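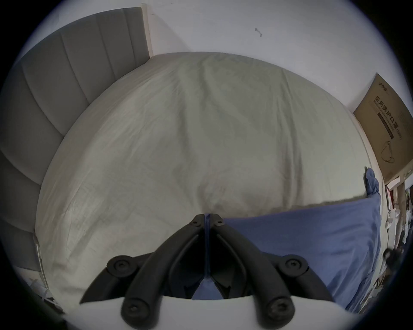

Hand-held demonstration collection is a way of gathering examples for a robot learning system without using a robot arm. A person carries a gripper fitted with a camera and does the task by hand, and the recording is later used to train a policy, the program that decides how the robot will move. Household cloth is a common subject. A typical moment has the two fingers pinching a blue cloth over a bed, with the headboard on one side and a cardboard box for face masks on the other. The wide lens takes in all of this at once, and the surroundings help the software work out where the gripper is from one instant to the next.

Background

Earlier collections mostly relied on teleoperation, in which an operator steers a real arm through a second set of controls. The method is accurate but slow, and it ties the work to a lab. Hand-held tools can be taken into ordinary bedrooms and kitchens. One such collection, Omska, was begun in November by Orysia Kuzmenko and Matvii Yurchenko at the Harasym workshop in Steronmont. Its first release, dated Apr 1, 2018, held 400 demonstrations of cloth handling. 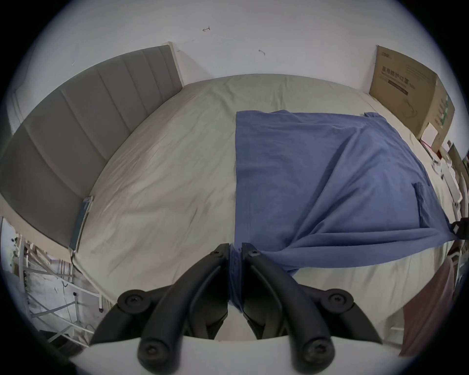 Recording practice

A single attempt from start to finish is called an episode. In Omska an episode lasts no more than 30 seconds and covers one goal, such as drawing a blanket toward the near side of a bed or turning a corner over. The operator begins with the fingers open and in view, closes them on the cloth, moves it, and lets go before stopping the recording. Pauses are kept short, as a policy trained on long pauses tends to copy them.

Cloth is harder to learn from than rigid objects. It has no fixed shape, and two starting layouts that look alike can fold in different ways when pulled from the same point. For this reason the starting layout is changed between episodes - the cloth may be flat, bunched, or partly folded. Sheets underneath are usually left wrinkled.

Clutter

Some groups clear the work area before recording. The Omska collectors leave household items in place, on the view that a policy trained only on bare surfaces will fail in a lived-in room. Items may be moved between episodes but are not listed in the labels.

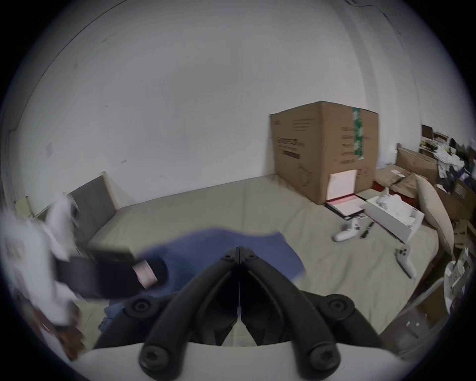

Hand-held gripper over a mattress with a blue cloth, two white game controllers and an open white box.

Labeling and review

Each episode is given a short text label naming the object and the goal. Reviewers then discard recordings in which the cloth slips out early, the fingers leave the view, or tracking is lost. Tracking is most often lost during fast turns, when the picture blurs, or when the lens faces a plain wall.
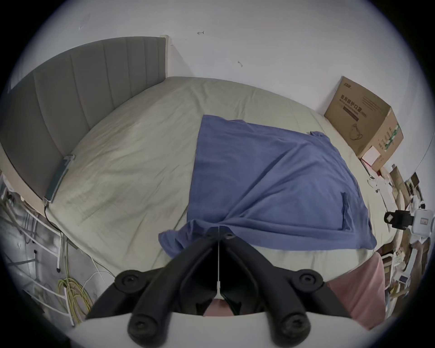
Tracking software of the Mandel type, used for Omska, follows small fixed details from one frame to the next. White walls give it little to hold on to, so even minor marks are useful. The small arrow-shaped mark on the wall behind the bed is a detail of this kind, as are the printed characters on the cardboard box and the vertical stitching of the headboard. The cloth itself is a poor reference point, given that it changes shape during the task.

Limitations

A human wrist can turn in ways that many arms can't follow. Episodes are therefore checked against the reach of the target arm, and those outside it are dropped. The gripper also records no sense of touch, and grip strength has to be estimated from finger spacing alone.

See also: teleoperation; imitation learning; deformable object handling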